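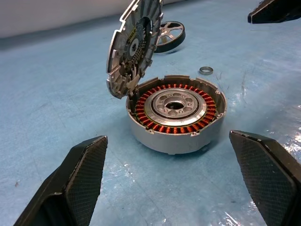

Motor cover will not seat after opening the housing

Home Topics Repair Bench Members Search Sign in

Posted by Sidra Arain, Dec 14, 2025

I am responsible for the small-equipment bench at the Soldale training workshop. We have opened a round electric motor in order to replace a bearing. The housing is aluminum, with the copper windings fixed in a ring inside it and a machined hub in the middle. The cover has cooling fins around its outer edge and carries the magnets on its inner side.

The motor came apart without damage so far as I can determine. When the cover is offered back to the housing, however, it is drawn sharply to one side and comes to rest at an angle. It has been removed and refitted several times with the same result. I am reluctant to apply force so close to the windings.

I would be grateful for guidance on the following points. Is there an accepted method for lowering the cover evenly? Should the new bearing be fitted to the cover or to the hub before the two halves are joined? Finally, is a press required, or may the work be completed by hand? The motor is rated at 140 watts and the shaft is 8 mm. The service sheet supplied by Pillai shows an exploded drawing and gives no order of assembly.

Tariq Dogar

The behavior described is normal for a motor with magnets in the cover. The magnets are attracted to the steel core behind the copper, and the pull increases quickly over the last short distance. If one side is closer than the other, that side will go down first and the cover will tilt.

The following procedure is used in our department at Stisgate.

Clean the magnet ring before anything else. Fine steel particles collect there and are difficult to see. Adhesive tape, pressed on and lifted away, removes most of them. Compressed air tends to move them into the windings and should be avoided.

Inspect the coils for scraped enamel. If bare copper is visible on any coil, the motor should not be reassembled until the damage has been assessed.

Fit the bearing first. On most motors of this type it is pressed into its seat in the housing or the cover, and the shaft then passes through it. The worn bearing will normally have left a polished mark that shows where it belonged. Apply pressure to the outer ring only when pressing into a seat, and to the inner ring only when pressing onto a shaft.

Place the housing on a smooth, non-magnetic surface. Hold the cover level above it with both hands, on opposite sides, and keep fingers away from the gap between the two rims. Lower it until the shaft enters the bearing, and only then allow the magnets to take over. Three strips of thin plastic sheet placed between the magnets and the core will help to keep the cover centered. They are withdrawn once it is down.

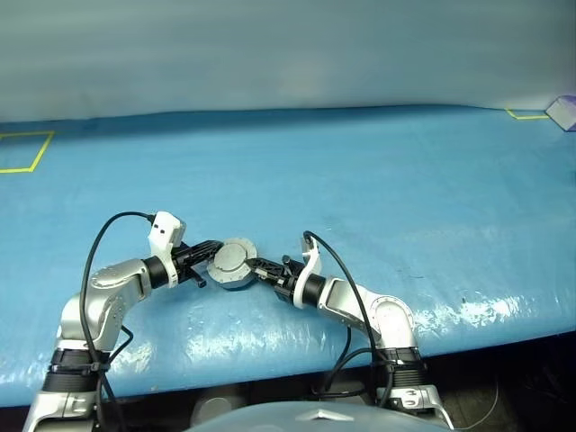 May the cover screws be tightened fully one after another?

They should be brought up a little at a time, working across the motor from one screw to the one opposite, until all are snug. The shaft should be turned by hand after each round. If it begins to drag, loosen the screws and start again.

Ghazal Bahrami

I concur with the reply given by Mr. Dogar, with one addition. Mark the cover and the housing with a pencil line before separation whenever possible. In the present case that opportunity has passed, but the screw spacing may not be equal all the way around, and this will often show the correct position.

With regard to the press, I would not recommend a large one. A bench vise with soft jaws and a socket of suitable diameter has been adequate for bearings of this size. Some 24 motors were serviced in this manner at the Sernodgate site last January.

Wajid Baloch

Had the same trouble. A rubber mallet worked for me, tap it gently all round.

Tariq Dogar

I must advise against the mallet. Motor magnets are brittle and are commonly held with adhesive, and a chip that comes loose inside the air gap will damage the windings.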